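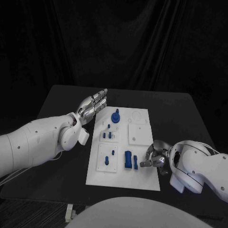

Can a two-armed robot do small parts assembly in a regular shop yet?

Posted in Shop Floor Help by mellorness_bench

We put together small plastic gear units by hand. Pegs go in a plate, a gear goes on a shaft, the plate goes on a base. A good person does 220 in a shift. My boss came back from a trade show in May wanting two arms with real fingered hands, the kind that work over a board with the pegs, blocks and gear set out on it. Is this ready for a shop like ours, or still a lab thing? We run 3 different units and change over every Wednesday.

Runmont_Tech

Depends how tight your fits are. We tried a pair of arms with five-fingered hands on a similar job for a few months. Picking up a block or a large plate was fine. Short pegs were the trouble. The hand would get one, it would turn a little in the fingers, and then it would not go in the hole. We logged 1,047 peg insertions and a person had to step in on more than 40 of them. That may not sound bad, but each one stopped the line.

Things that helped: chamfered holes, pegs standing up in a holder so they aren't lying flat, and outlines on the board so every part starts in the same spot. Changeover took us most of a day. Ask the seller to run your parts, your worst ones, before you sign anything.

zustum77

no. get a bowl feeder and a cheap press

Prendergast Fixtures

I would split the job. Simple two-jaw grippers can load plates and gears today, and they cost a lot less to fix than a hand with jointed fingers. Leave the pegs to a person for now. If you only had one unit and never changed over, my answer might be different.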